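Robot laundry claim leaves questions

Wanora says its two-fingered robot can now learn to unload a washer from 60 demonstrations, using only a wrist camera.
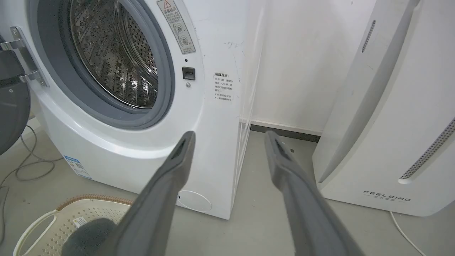 The method, called Udo, was scored on 195 trials, all on one machine. Fernanda Matos, who tests home robots in Wodemstead, is not sold. The door was already open, she notes, and the basket stood right beside the washer. "Show me a closed door and somebody else's laundry room," she said. Wanora has not released its failure counts.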